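Recording a Match on the Touchline Console

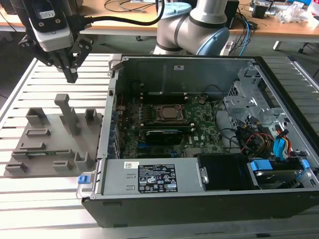
Pladbridge Football Club, Match Operations

Section 4. Match day set-up

This section covers setting up the Wullel console at the scorer's table, starting the match record and closing it after the final whistle. Read Section 3 first if the team lists have not been loaded.

Before you begin

You need the console, its charger, the printed team sheets and the match code from the league. The console should be on the table 53 minutes before kickoff. Youth matches at the Plasance ground use the same steps, but the half length is different (see step 5).

4.1 Starting the console

1. Place the console flat on the scorer's table, facing the field.
2. Plug in the charger. The battery will not last through a match with extra time.
3. Hold the power button until the club crest appears.
4. Enter the four-digit match code. For league home matches the first digit is always 1, as in 1097.
5. Choose the half length. The default is 45 minutes. For youth matches, select Other and type the length shown on the team sheet.
6. Press Confirm. The clock shows 00:00 and does not run yet.

Note: If the console shows message 204, the match code has already been used. Check the code against the league email and enter it again. Do not make up a new code.

4.2 Checking the team lists

1. Open Teams, then Home.
2. Compare every shirt number with the printed sheet signed by the coach.
3. To correct a number, press and hold the player's name, type the new number and press Save.
4. Mark the captain and the goalkeeper.
5. Repeat for Away.
6. Press Lock Lists when both sheets match.

Caution: Once the lists are locked, only the referee's code can open them. Do not lock them until both coaches have signed.

4.3 During the match

1. Press Start when the referee blows for kickoff.
2. For a goal, press Goal, choose the team, then choose the scorer. If you did not see who scored, choose Unknown and fill it in at halftime.
3. For an own goal, choose the team that gets the goal, then tick Own Goal. The player list switches to the other team.
4. For a card, press Card, choose the color, then the player. A second yellow is turned into a red without any further entry.
5. For a substitution, enter the player going off first.
6. Press Half at the halftime whistle. The break timer counts down from 15 minutes.
7. Press Start again for the second half.

Note: Added time is typed in by hand. Wait for the fourth official's board, then enter the number shown. The clock keeps running past 45 and 90 either way.

To remove a wrong entry, open Log, select the line and press Strike. The line stays in the log with a mark through it.

4.4 Closing the record

1. Press Full Time at the final whistle.
2. Read the score and cards back to the referee.
3. Ask the referee to enter the closing code.
4. Press Send. Leave the console switched on until Sent appears in the top corner.

Caution: Do not unplug the charger while the record is being sent.

If there is no signal at the table, carry the console to the Mwakyusa Stand office and press Send again. The record is kept on the console until it goes through. Settings for cup matches and penalty shootouts are in Section 5.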